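4.2 Wrist-view contact localization

The global planner described in Section 4.1 delivers the gripper to a pre-contact pose computed from the depth map of the fixed overhead sensor. For objects with large flat faces this pose is good enough to close on. For thin-walled parts it is not, because the overhead sensor merges adjacent walls and often drops a wall rim altogether when the rim is seen edge-on. We therefore hand control to a second stage, which we call Vastatau, once the planner reports that the pre-contact pose has been reached. Vastatau uses only the wrist camera and the joint encoders.

The input to the second stage is a single rectified wrist image, cropped to a fixed region around the fingertips. A small encoder-decoder network predicts two maps over this crop. The first is a rim map, which gives for each pixel the probability that it lies on the upper edge of a wall that could be pinched. The second is an orientation map, which gives the in-plane direction of the rim at that pixel. Fingertip positions are not predicted. They are projected from the joint state with the hand-eye calibration, and the pixels belonging to the fingers are masked before the loss is computed.

Training data consist of 1106 wrist images labeled by hand with polylines along the wall rims. A further 305 images were held out for validation. No part geometry appears in both sets. Labels were drawn in the Stedetti annotation tool and exported as vector curves, then rasterized with a width of three pixels. Early versions of the labels also included rims more than one finger length from the projected fingertips. Removing these distant rims reduced the number of confident but unreachable candidates, and all results below use the reduced labels.

White parts with a matte finish are the hardest group in the set. Shading on the walls and on the floor of a compartment is similar, and in many images the only strong cue is the narrow highlight along the rim. Figure 6 shows a wrist image of this group.
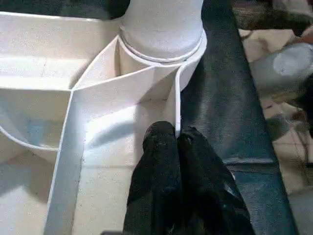
Figure 6. Wrist image of a white compartmented part with a cylindrical pipe. The fingertips lie at the end of a narrow strip of wall to the right of the pipe.

Two properties of such images affect the design. First, the curved walls and straight partitions produce many rim pixels that are valid by the labeling rule but differ widely in reachability. Second, the fingers cast a weak shadow on the floor of the part, and the boundary of that shadow can resemble a rim at low resolution. We handle the first by scoring candidates against the current finger opening and the second by data augmentation, in which synthetic shadow boundaries are blended into the floor regions during training.

Candidate generation proceeds as follows. Rim pixels above a fixed threshold are linked into chains using the orientation map. Chains shorter than 28 pixels are discarded. Each remaining chain is sampled at regular intervals, and every sample defines a pinch candidate whose closing direction is normal to the local rim. A candidate is rejected if either finger, swept along the approach direction, would cross another chain. The remaining candidates are ranked by the sum of mean rim probability and a penalty on the wrist rotation needed to align the fingers. The penalty weight was tuned once on the validation set and held constant for all parts.

The selected candidate is passed to the Acuña controller as a target offset in the gripper frame. The controller limits each correction to a small step and requests a new image after every step. Iteration ends when the predicted offset falls below tolerance on two consecutive images, or when the time budget of 300 ms per correction is exceeded. In the second case the arm retracts to the pre-contact pose and the planner is called again with the failed candidate excluded.

A consequence of this scheme is that the choice of rim can change between steps. When two chains meet at a corner, small changes in viewpoint may reverse their ranking, and the gripper then oscillates between them. We add a hysteresis term that favors the chain selected in the previous step. Chains are matched between images by projecting the earlier chain through the commanded motion, under the assumption that the part itself has not moved. The assumption fails if a fingertip touches the part during approach. Contact is detected from motor current, and the hysteresis term is cleared when it occurs.

All computation for this stage runs on the Undaro control unit mounted at the base of the arm. The network accounts for almost all of the processing time; chain linking and ranking are negligible by comparison. Section 4.3 describes the closing motion and the force threshold used to end it.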